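How to Keep a Dream Journal for Group Study
Hultthorpe Center for Dream and Meditation Studies
Member Resources

Revised July 16, 2024

Members who join a dream study group are asked to keep a written journal for the full length of the course. The following instructions apply to all groups meeting at Hultthorpe and at the Flenville branch. They may also be used by members who study alone.

Before You Begin

Choose a bound notebook with lined pages. Loose sheets are easily misplaced and do not keep their order. Place the notebook, a pen and a small lamp within reach of the bed. Members who prefer to speak their dreams into a recorder may do so, provided the recording is written out the same day.

Write your name and the starting date on the inside cover. Number the pages by hand. The index described in Step 5 depends on page numbers.

Step 1. State an intention

Shortly before sleep, sit upright and breathe slowly for a few minutes. Write one question at the top of a new page. A question should concern your own life and should be short enough to remember. "What am I avoiding at work?" is suitable. Questions about the private affairs of another person are not accepted for group discussion.

Step 2. Remain still on waking

Do not reach for the telephone or speak. Keep the eyes closed and let the last image of the dream return. If nothing comes, move gently to the position in which you usually sleep and wait again. A mood, a color or a single word is enough for an entry.

Step 3. Record the dream in the present tense

Write "I am walking" in place of "I was walking." Include the setting, the persons present, anything spoken and the feeling on waking. Leave spelling and grammar alone. Draw any shape that is hard to put into words. If no dream is recalled, enter the date and the words "no recall."

Step 4. Mark the symbols

Later in the day, read the entry and underline each object, animal, place or number that stands out. In the margin, write your own first association with it. Printed symbol lists should be consulted only after this has been done. The Cheon list, used in our groups, contains 213 common symbols and is available at the front desk. Bo-ram Shin, who leads the evening group, asks that members bring their own associations to the first meeting and leave the list at home.

Step 5. Build an index

Reserve the last ten pages for an index. Enter each underlined symbol once, followed by the pages on which it appears. One long-standing journal in the Skedemetti reading room runs to 837 entries, and its index remains easy to use because the writer kept strictly to this method. Visitors may consult it on request.

Step 6. Review each month

At the end of the month, read the journal from the first page. Note which symbols recur and whether they appear near particular events. Arrange the recurring symbols in the order in which they first came to you, and write a short paragraph on any change in their meaning. 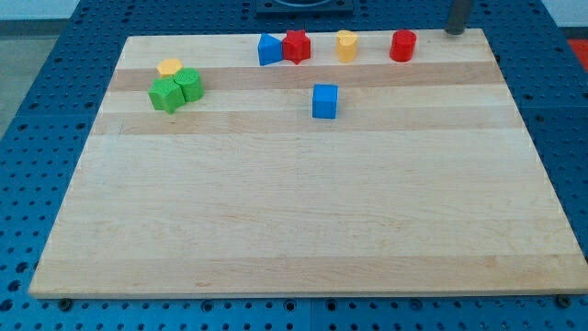

Small colored blocks on a wooden board.

Bringing an Entry to the Group

Select one dream of no more than 300 words and copy it onto a separate sheet. Omit the names of living persons. The reader speaks first and without interruption. Other members may then respond, beginning each remark with "If this were my dream." The reader is free to end the discussion at any time.

What is read in the group is confidential. Journals are the property of the member and are not collected.

Common Difficulties

Recall often weakens after the first weeks. Continue to enter "no recall" each morning and return to the practice in Step 1. An earlier bedtime may also help. Members who find their dreams distressing should set the journal aside and speak with a physician or counselor. Dream study does not replace medical care.

Further Reading

The course handbook by Gil-soo Gil treats recurring dreams beginning on page 87. Copies may be borrowed from either branch for the length of the course. The next beginners' course opens in February, and registration forms are kept at the front desk.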